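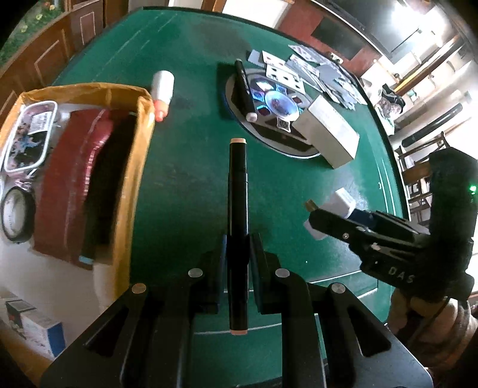
Labels and markers: how I keep order in jars, boxes and the freezer

In my kitchen in Botilton there are many jars which look the same. Flour looks like icing sugar, and cumin looks like caraway if the light is bad. After I put the wrong one in a cake for my sister-in-law, I started to write on everything. Below are the habits which stayed with me. Some of them I learned from readers, and I thank them by name.

Which pen for which surface

For glass and hard plastic take a permanent marker. A marker with two ends is practical when one tip is thick and one is thin: the thick tip for the name, the thin one for the date. Check which tip you are opening before you write on something small.

For paper labels a pencil is enough. It does not run when the jar is wiped, and you can rub it out when the contents change.

For cloth bags use a textile pen, and iron the writing from the back side before the first wash. Ordinary marker goes grey and spreads into the threads.

Prepare the surface first

The most common reason for bad writing is grease. Wash the jar with hot water and a little washing-up liquid, dry it fully, and wipe the place with a cotton pad and some rubbing alcohol. Wait until it has evaporated. Then write, and leave it for 20 minutes before you touch it.

On cold glass from the fridge the ink does not hold. Let the jar stand on the worktop first and wipe off the moisture.

What to write

On a freezer box I write the name of the food, the day I froze it and how much is inside. "Soup" is too little. I had once 3 boxes of soup and all of them were different, one was in fact stewed apple. Now I write "lentil soup, 500 ml, 7 March".

For dry goods I write also the cooking instruction, if I cut it off with the packet. Rice and bulgur in one line: how much water, how many minutes. Anum Mohmand sent me the advice to put this on the inside of the lid, where it does not get rubbed by hands. I do it now with all my lentils.

Masking tape in the freezer

Ordinary paper labels fall off in the cold. Masking tape holds better, but only if you stick it on before the box is frozen. Press the corners well. If you fold one end of the tape under itself, you get a small handle and it comes off easily later.

Do not write on the lid only. Lids change their boxes very quickly in my house.

Removing old writing

From glass: rubbing alcohol on a cotton pad, hold it for a moment, then wipe.

From plastic: try the alcohol first on a hidden place. Some plastics become cloudy.

From a white board where somebody used permanent marker: go over the line with a board marker and wipe while it is still fresh. Repeat if a shadow stays.

From a wooden worktop: this is more difficult. Toothpaste on a damp cloth, rubbed along the grain, took away most of mine. Oil the place afterwards.

From a shirt: put kitchen paper under the stain, and dab with alcohol from the back side. Change the paper often. Wash as usual, but do not put the shirt in the dryer until you are sure that the stain is gone.

When the pen is dry

Store double-ended pens lying flat, so that the ink reaches both tips. Pens with one tip can stand with the tip down. If a permanent marker writes weakly, put a few drops of alcohol in the cap, close it and leave it overnight lying down. This helps for some weeks, then you must buy a new one.

Joaquín Durán asked if the same works for water-based felt pens. For these take plain water, and only a drop or two.

Boxes in the cellar

For cardboard boxes I write on two sides and never on the top, as the top disappears when you put another box on it. If you have many boxes, give each one a number and keep the list of contents in a notebook. Ilham Purba has 100 jars of jam screws and nails in the workshop and does it in this way, with the notebook hanging on a string by the door. I would add a pencil to the same string.

Last changed: Mar 7, 2022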